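Entering a match result

Use these steps to record a finished game in Vustonska, the fixtures and results module of Broltenent. You need a club secretary or referee login.

1. Open Fixtures and choose the match. Games still waiting for a score are marked in amber.

2. Type the home and away goals. Each box takes a number up to 99.

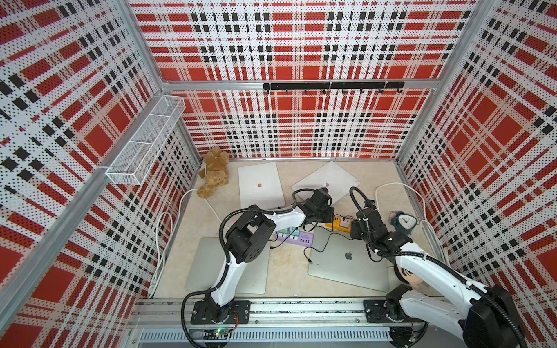
3. Add the scorers. Pick the player from the squad list, then enter the minute, for example 42. For an own goal, tick OG before saving.

4. Enter cards and substitutions. The module allows 5 substitutions per side – cup ties with extra time have their own form.

Note: A player who is missing from the list has not been registered. Register the player first, then go back to step 3.
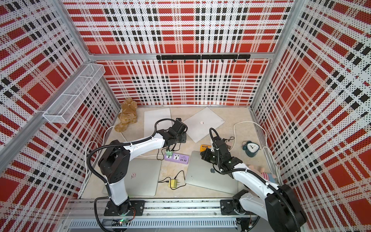
Photo: Laurinda Bettencourt

5. Press Submit. The league table updates once the other club has confirmed the score.

Caution: A confirmed result can't be edited by either club. Ask your league administrator to reopen it, quoting the match number.

If the screen shows error 157, the fixture has been postponed. Set a new date under Fixtures > Rearrange.

Guide text: Henrique Torres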